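Fular adds 300 movies to its free tier, but the fine print does the heavy lifting 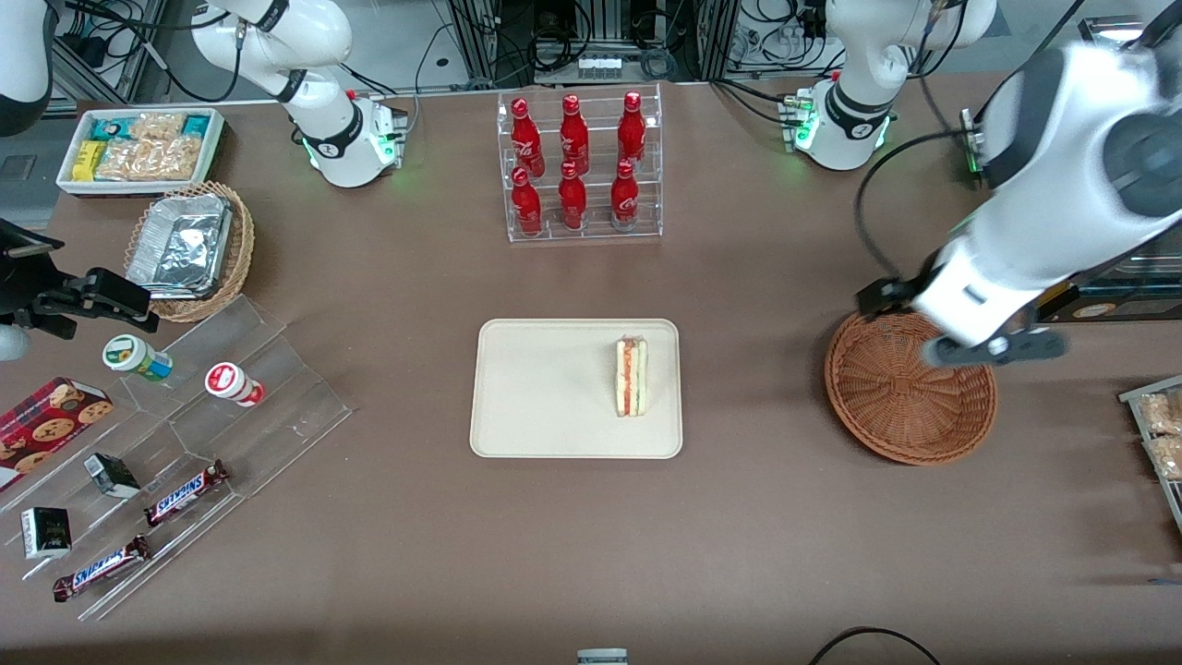
Snacks and drinks on a brown tabletop, with a wicker basket within reach.

Fular, the streaming service best known for old adventure movies, says it will add 300 titles to its free tier on 9th June. The company calls it the biggest free release in its history. Read past the first paragraph of the announcement and the number starts to look a little soft.

For a start, many of the movies have been on the service before. They sat on the free tier until April, when Fular moved a large batch behind its paid plan without much notice. The new list includes the jungle serials, the submarine pictures and both of the Odby treasure movies, all of which free users could watch in the spring. Fular did not answer when asked how many of the 300 are new to the service.

Then there is the word "uncut," which appears on nearly every listing. The first Odby movie runs 8 minutes shorter on Fular than on the disc put out by Trummer, the small label that owns the home video rights. Trummer says it supplied the full version. Fular says its listings "reflect the best available source," a phrase that could cover almost anything.

Picture quality is another open question. The announcement promises HD throughout, yet the help pages still say that free accounts may be held to a lower setting at busy times. Busy times are not defined. Anyone who has tried to watch something on the service on a holiday evening may have their own definition.

The free tier is paid for with ads, and there will be more of them. Breaks now come before the movie as well as during it, and viewers who leave halfway through can expect to see the opening ads again when they come back. The paid plan removes the breaks but not the promotional clips for other Fular titles.

The service claims a full library of 2,000 movies. A search of the adventure section turned up several listed twice under different titles, and at least one trailer entered as a feature.

None of this makes a free movie a bad deal. The Waldale desert pictures, missing from streaming for years, are on the list, and fans of those will probably put up with the ads. But Fular has not said how long any of the titles will stay, and the last free batch went away quietly. The full list goes up on the company's site on release day.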